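Projects > Stavham > Progress Reports

Overview | Budget | Reports | Contact

Stavham Washroom Refresh - second progress report
February 18, 2024

The grant covers 15 washrooms. Nearly 82 percent of the fixtures money is now spent or promised, and I'm less sure than I was in the fall that we are spending it well.

Trallow delivered the last of the vanities on time and the doors hang straight. My doubts are about the storage claims. The Mustavix planning guide says a small vanity "organizes itself" once people have a cabinet under it. We asked tenants, and 168 sent the form back. Most keep daily items on top and spare items below, same as before. I would not call that a result yet.

Robichaud has billed $586 for extra sealant and trim. I have asked for a breakdown and will not sign until I see one.

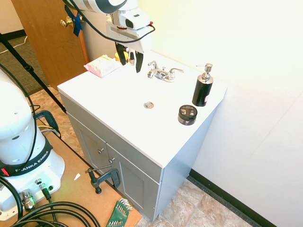

Counter space is where I'd put what is left of the money. The two-door base in gray-blue is fine, but a cabinet does little for things people reach for several times a day. A black soap dispenser and a short round jar take up the right side, a pink and white package sits in the back left corner, and the middle stays clear around the drain. That is a tolerable layout with so few items. Add a second person's things and I expect it to fail. A narrow wall shelf would cost less than the drawer inserts Mustavix recommends - and we could try it in two units first.

Please hold the drawer insert order until the March report. I'd also like the tenant form shortened before it goes out again, as several people skipped the back page.

3 shares | 2 comments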